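Maintenance du poste de travail - Séance 6
Ouverture du boîtier et repérage des composants
Support rédigé par Inès Pruvost, relu par Romain Perrin

Avant d'ouvrir
Éteindre la machine, débrancher le cordon secteur, puis appuyer quelques secondes sur le bouton de marche. Coucher la tour sur le côté, panneau amovible vers le haut. Bracelet antistatique obligatoire. Les vis vont dans la coupelle, pas sur l'établi.

Ordre de repérage
On part toujours de la carte mère et on s'éloigne vers les bords du châssis.
1. Le socket du processeur et son cadre métallique. Ne jamais toucher la zone de contact.
2. Les emplacements mémoire (DIMM). Selon le modèle, ils forment une seule rangée ou deux bancs de part et d'autre du socket.
3. Les connecteurs d'extension. Le PCI ancien se distingue du PCIe par la position du détrompeur et souvent par la couleur - attention, la couleur n'est pas normalisée.
4. Le bloc d'alimentation. Relever la puissance sur l'étiquette (700 W pour le modèle de l'exercice 2).
5. La cage des disques et les câbles SATA.

Travail à rendre
Compléter la fiche 1572 : un croquis du châssis, avec le nom de chaque composant et son mode de fixation (loquet, vis, clip). À déposer sur Mokodness vendredi avant le cours. Les binômes d'Osvaldo Bellini gardent la même fiche.

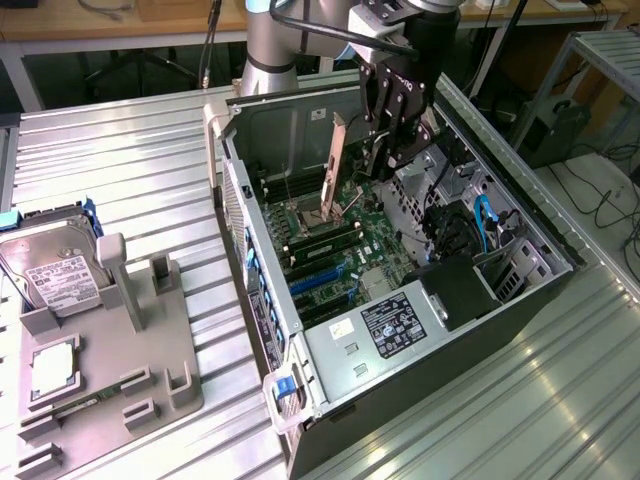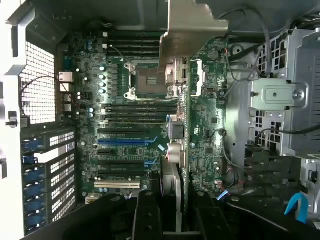 Fig. 1 et 2 - Châssis ouverts, carte mère verte et connecteurs d'extension. Sur la fig. 2, le socket et les emplacements DIMM sont vides.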